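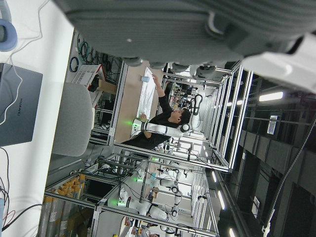
Plarklow tests robot grippers, arms, wrist cameras and controllers for companies that are deciding which ones to buy. We do not make any of this equipment and we do not sell it. Customers send us the parts they are thinking about, or a list of them, and we run the parts on the same tasks under the same conditions and write down what happened. Most of the work is done at workstations built from aluminum profile, each with a tabletop inside the framework and white arms that show a green light at the base. People work at the same tables. Someone has to lean in over the far side and lay out a long sheet by hand, with a small light blue cup-shaped object on it, and no report we write leaves out that part of the job.

How we started

The company came out of a packaging equipment business in Womiritz. That business had to choose a gripper for a line that handled soft bags, and it picked one from the catalog. The gripper met every number on its data sheet and dropped bags anyway. The second one was chosen the same way and had a different problem, with the cable at the wrist. After that, two of the engineers built a small test stand in a corner of the shop and tried the next set of grippers themselves before anyone signed an order.

Other shops in the area heard about the stand and asked to use it. For a while this was done as a favor, in the evenings. Then it took up enough time that it needed its own room, its own invoices and its own name. The first paid comparison covered 3 grippers and one controller, and the report was nine pages long. We still use the same table of contents.

What we test

Grippers are the largest part of our work. We take parallel jaw grippers, multi-finger hands, vacuum cups and soft grippers. A customer usually wants to know whether a gripper will hold a certain item. We also look at how it lets go, which causes as much trouble in practice. Thin sheet goods are a common request, along with small cups, tubes, pouches and mixed small parts in trays.

Arms are tested for reach inside a given frame, for repeatability with a load on the end, and for how they behave close to their joint limits. We pay attention to the space an arm needs behind it. An arm that reaches everything on the table may still put its elbow into the station next door, and our stations are placed close enough together that we find this out early.

Cameras are tested both on the wrist and on the frame. With wrist cameras the main question is how much of the picture is taken up by the gripper itself. A camera set too close to the fingers may show mostly fingers. Set too far back, it may lose small items as the arm comes down. We try several mounting positions and include sample pictures from each, without cropping or turning them, so the customer gets the view the software would get.

Controllers are tested last, after the arm and gripper have been settled. We check how long a stop takes, what happens when a camera signal is lost for a moment, and how much work it is to bring the cell back after a fault. We also time how long it takes a person who has not used the controller before to teach it one simple move.

How a comparison is run

1. The customer sends samples of the real product. We do not accept drawings alone. If the product changes with age or storage, we ask for old samples as well as new ones.

2. We agree on the tasks in writing. A task has a start position, an end position and a plain statement of what counts as done. "Pick up the cup" is not enough. "Pick up the cup and set it upright inside the marked area" can be scored.

3. Every gripper is mounted on the same model of arm, using an adapter we make here if needed. The adapter is weighed and its weight is given in the report.

4. One person sets up all the grippers in a comparison. A different person scores the runs.

5. Each gripper gets the same amount of setup time. If a supplier wants to send its own technician to help, it may, and the report says so.

6. Runs are made in mixed order. We do not finish all the runs of one gripper before starting the next, because lighting and samples change over a day.

7. Failures are sorted by type: missed, slipped, damaged, dropped late, stopped by controller, other. A run stopped by the operator is counted as a failure and explained.

A standard comparison has 418 scored runs. Customers can ask for more. We do not go lower, because the reports then start to say less than people think they say. A supplier may read the section on its own product before the report is final and may point out errors of fact. It may not change the scores.

Teaching by hand

Much of the newer equipment we receive is meant to be taught from examples of a task being done. For these projects we keep records of people doing the task by hand alongside the robot runs. A person laying a sheet flat reaches for the far end with one hand and keeps the other near the closer end. A single arm with one gripper cannot copy that and has to do the job some other way, by clamping the near end or by using the edge of the table. We put this kind of thing in the report where it affects the choice between one arm and two.

We do not predict how well a learning system will do after more training. We report how it did with the training it had when it was here, and we list how much that was.

Our space

The test hall is in Cernness, in a building with a dark ceiling with ducts and pipes overhead and long lamps between the beams. The lamps matter to camera work. We measure the light at each tabletop before a comparison begins, and we note when a lamp is changed. Some customers ask for tests in dimmer or brighter light than ours and we can cover a station for this.

The stations are all made from the same type of silver profile, so cameras and brackets can be moved from one to another without new parts. Extra profile, cables and spare connectors are stored in the hall. A station can be rebuilt to a customer's layout in a day or two if we have the dimensions ahead of time. Customers may visit during their own tests. Visitors to the hall should wear closed shoes. Please do not bring products that belong to a third party without telling us first.

The office and the adapter workshop are next door. Small adapters are printed and larger ones are cut from aluminum. We keep every adapter we have made, with its drawing, and the shelf now holds some 502 of them. If you have a common gripper and a common arm, there is a fair chance the adapter for that pair is already here, in which case there is no charge for it.

Who we work with

Most customers are small and mid-sized manufacturers who are buying their first or second robot. They do not have room to set up several grippers side by side and they do not have months to spend on it. We also work with integrators. Vasiliauskas, a builder of packing cells, has sent us grippers for comparison since our second year and uses our task sheets in its own acceptance tests.

Suppliers can hire us too. When a supplier pays for a test, this is stated on the first page. We test its product against others only if the others were bought at the normal price through the normal channel.

We take no commission on equipment and hold no dealer agreements. If a customer buys nothing after reading a report, we are paid the same.

What we do not do

We do not certify equipment as safe. A risk assessment has to be made for the finished cell, where it stands, by someone qualified to do it. Our reports can be used as background for that work and they say this on the back page.

We do not test with food that needs cooling, with live animals or with anything that requires a permit to store. We do not test arms that need a floor mount deeper than our slab allows. Ask us if you are not sure.

We do not publish a ranking. A gripper that came last on pouches may well come first on tubes, and a single list would be read as if it did not matter what was being picked up.

Sending us equipment

Write to the office before shipping anything. You will get a project number, which should be on every box. Include the controller, the power supply, all cables and the version of the manual that matches the firmware. Missing cables are the most common cause of delay. If the gripper needs air, tell us the pressure and the fitting size.

Samples should come in a separate box from the equipment. Send more than you think we need, as some will be bent or marked by the end. Used samples are returned only if you ask. Equipment goes back in its own packing once the report has been accepted, or it can stay with us until October for repeat runs at no storage cost.

Reports are sent as a file, with the video of every scored run. The written part is in plain language, and the raw scores are in a table at the end so you can sort them your own way.

Page last changed 05/09/2022.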